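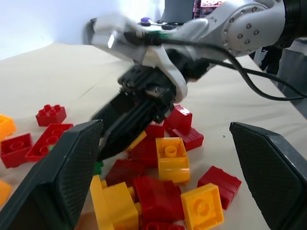 Greifer über dem Klötzchenhaufen, rot und gelb satt, ein bisschen grün.

So, Leute, Budgetrunde für September. Ich muss bis dahin wissen, was wir fürs Sortieren überhaupt anschaffen. Kleiner Thread zum Mitleiden 1/6

Der Arm ist gesetzt, da diskutiere ich nicht mehr. Offen sind Ersatzfinger, Kabelführung und ein ordentlicher Tisch. Klingt nach Kleinkram - ist es preislich leider gar nicht 2/6

Pekero will 67 Euro pro Fingerpaar, ab 21 Paaren gibt's Rabatt. Wer braucht denn bitte 21 Paar?! Ross Strachan meint: wir, in zwei Jahren. Hm. 3/6

Kabelführung: Tanoli hat ein Set für 80 Euro, Evwood liegt deutlich drüber, liefert aber schneller. Ich tendiere zu Tanoli und übe mich in Geduld 4/6

Für den Tisch hab ich 500 Euro eingeplant, höhenverstellbar wär ein Traum. Orla Brophy hat bei Rurkgate was Gebrauchtes gesehen, ich ruf da morgen mal an 5/6

Was ich noch gar nicht drin habe: Wartung. Rechnet ihr die pauschal mit rein oder als eigenen Posten? Gern auch per DM, wenn ihr Zahlen habt! 6/6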